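Why Kaltach is holding on to its old barrels
2018-01-14
By Valter Sundqvist

Wiesława Wysocka buys very little new oak. Most of the barrels in the cellar at Kaltach, the winery she runs above the river at Zotham, came to her secondhand, and she plans to keep them until they leak beyond repair.

"A new barrel tastes like a new barrel for a few years," she says. "Some people want that. I spent a long time learning to grow the grapes and I'd like to taste them."

The cellar holds 40 barrels, all the same size. She would like to have a few bigger ones, but the door is narrow and the floor slopes. Most of the barrels hold red. The white, a dry blend sold under the name Isteo, spends the winter in steel and goes into wood only if the year was a sharp one.
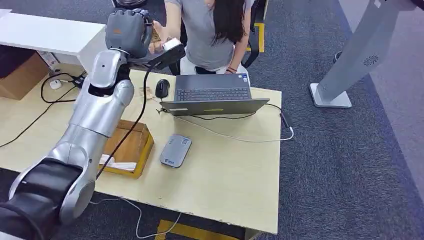 A small brown object is held up close to the fingers of a robotic hand.

Old barrels are cheap to buy and expensive to look after. They dry out if they stand empty, and a dry barrel lets in air. Wysocka tries to have wine waiting for each barrel on the day it is emptied. When that can't be done, she rinses it, lets it drain and burns sulfur inside, then writes the date on the head in chalk.

"I've thrown out barrels and been sorry about it for a week," she says. "Then I remember what was in them. If it smells of vinegar, you can steam it all you like. It goes for firewood, or somebody saws it in half and puts tomatoes in it."

She checks every one by nose before it is filled. She shines a light through the bunghole too, but says the light mostly tells her about the hoops and the joints. The smell tells her the rest.
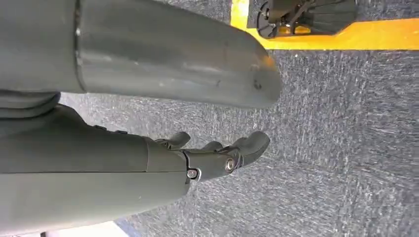
Topping up is the other job that never goes away. Wine is lost through the wood all year, faster when the heating in the tasting room upstairs has been on, and the gap has to be filled. She does it every two weeks with wine from the same lot, kept back in glass for the purpose.

"You can skip it once and get away with it," she says. "I've skipped it in harvest, when we were all asleep on our feet. But you write it down, and you taste that barrel first the next time."

Repairs go to Tadeusz Krajewska at the Cieślak cooperage. He replaces staves and tightens hoops, and now and then he shaves the inside of a barrel to expose fresh wood. Wysocka had that done to two of hers as a trial. She found the wine a bit hot and woody for the first months, and has not asked for it again. Krajewska disagrees with her.

"She tasted too early," he says. "A shaved barrel needs a longer soak and a full year of wine before you judge it. I told her that. She still has them, so we can argue about it again next winter."
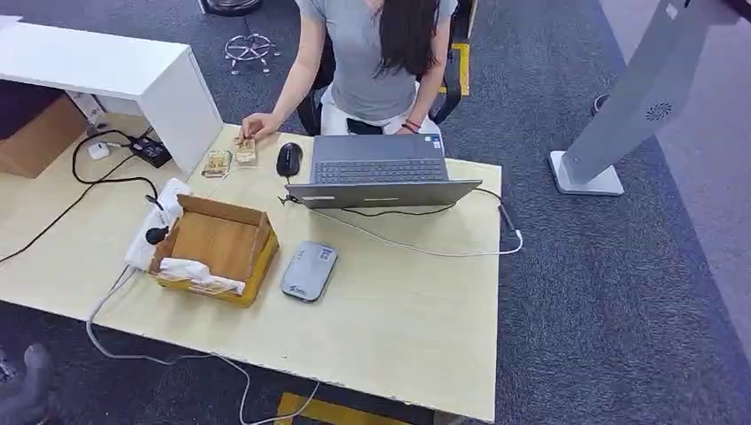

Does old wood give the wine anything at all, or would a steel tank do the same job?

"It gives it air, very slowly, and it lets the solids settle in a small space," Wysocka says. "The red from the tank stays tight. It smells of fruit but it's hard in the mouth. From the old barrel it's softer and you don't taste any vanilla. I wouldn't do it if I couldn't tell them apart, because the tank is much less work."

She grows most of her own fruit and buys the rest from Ertuğrul Yurt, who has four acres of red grapes on the other side of the river. His fruit ripens later than hers and is kept apart in the cellar until the blend is made. She usually puts it in the oldest barrels, where the acid has time to calm down.

Yurt comes over to taste in April, when the cellar is still cold and the wines don't show much. He says he comes mainly to find out what she'll complain about.

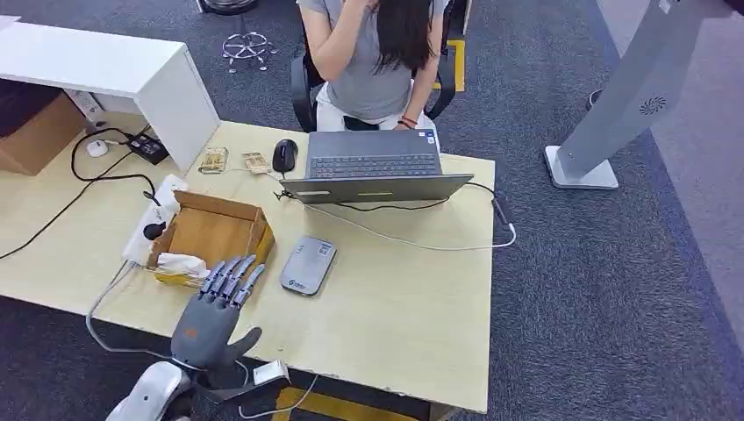
The question of cost comes up more often now. New barrels have gone up in price, and wineries that used to sell theirs off early are keeping them longer, so there are fewer good used ones to be had. Wysocka has started asking for the full history before she pays: what was in it, how long it stood empty, how it was stored. Sellers who can't answer don't get a visit.

She has looked at large oval casks as well. They last for decades if they are cared for, and they need less topping up for the amount of wine they hold. That would mean taking out part of the cellar wall – and she isn't ready to pay for the cask and the wall in the same year.

"Maybe when the roof is done," she says. "The roof comes first."

Comments

Kourosh Mazandarani
We bought used barrels for our first vintage and lost nearly all of it to one bad lot. Ask for the history, she's right. I'd add that you should go and smell them yourself before they are loaded on the truck.

cellarrat
Agree with the cooper. We had ours shaved and the second fill was much better than the first.

M. in the valley
What does she use to clean them between fills, just hot water? Ours get cloudy rinse water no matter how long we run it.

hillside red
Would have liked to read more about the Isteo. Had it with trout once and have never seen it in a shop since.

Related
Steel, concrete or wood: picking a first tank
Pruning late on frosty ground
How to read a cooper's stamp
What growers want in a grape contract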